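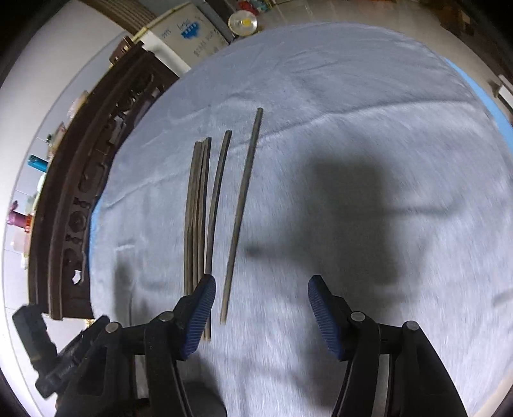 Chopsticks on the blue cloth, before I'd put any of them away.

The Odd Ones

16 Jan 2019

My aunt left me her chopsticks. She left other people other things (my cousin got the car, and somebody from her choir got the piano, which took four men and a window), but I got the chopsticks, in a biscuit tin, with a note on the lid that said "for whoever will sort these out". I like to think she meant me. My mother says I was just the only one who hadn't asked for anything.

You have to understand that my aunt never bought a chopstick in her life. She collected them the way other people collect hotel pens. She ate out in Wendberg every week for 27 years, mostly at a noodle place called Kilar, down the steps behind the tram stop, and she came home with whatever had ended up in her handbag. Not always a pair, either! That was the trouble. She'd be talking, she'd wave one about to make a point, and off it would go into the bag with her glasses and her bus ticket.

So I had the tin for months and did nothing with it. It lived on top of the fridge and rattled when the door shut. Then last week it rained and rained, and I'd run out of things to be doing instead, so I spread out the pale blue cloth, the soft one, gave it a bit of a smooth with my hand, which did no good at all, and started laying sticks on it.

I'd thought it would take ten minutes. You find one, you find its friend, you put them side by side. But wood is sly stuff. Two sticks will look like twins until you lay them together, and then one's a shade greyer, or the end's been cut differently, and you're back to the start. I got a bundle going on the left, nice and snug, all pressed up together like people on a bench, and I was very pleased with myself. Then there was one that sort of leaned in towards them. I kept looking at it. Was it with them? It had a squared-off end and a rather hopeful air, and I let it stay where it was.

And then there was the other one, off by itself on the right.

I tried it with everything, I really did. I went back to the tin and shook it, and I ran my finger round the bottom seam in case something had wedged there. All I got was a cloakroom ticket, number 1206, from the Fleren theatre, gone soft as a tissue. I don't know what she saw at the Fleren. I don't know if she ever got her coat back.

I made tea. I sat down with the cloakroom ticket and the stick that wouldn't match, and I did what I'd been putting off since the spring and rang Kilar.

A woman answered on the first ring with a lot of clatter behind her. I said my name, and then I said my aunt's, and the clatter stopped. She must have put her hand up to the whole kitchen.

"Ah," she said. "The thief."

I started apologising. I said there were some 50 of them, all told, and I'd happily post them back, washed, I'd pay for whatever it cost. She let me go on for quite a while. I think she was enjoying it.

"Don't post them," she said. "We changed to the other kind years ago. Have you got one that doesn't go with anything?"

I said I had it in my hand.

"She always left one here," the woman said. "One in the bag, one on the table. She said that way she'd have to come back for it. We put them in a jar by the till. It's a big jar now, you should see it."

The rain had got into the gutter over the back door by then and was making that glugging noise. I asked what time they opened. She said half past five, but if it was me I could come at five and sit in the window, and did I like it hot, because my aunt had always pretended to.

I put the bundle back in the tin, and the hopeful one in with it. I folded up the cloth. Then I got the train timetable out of the drawer, and it's 20 minutes past two if I change at Baranauskienė Street, so I've put the odd one in my handbag, down the side, next to my glasses.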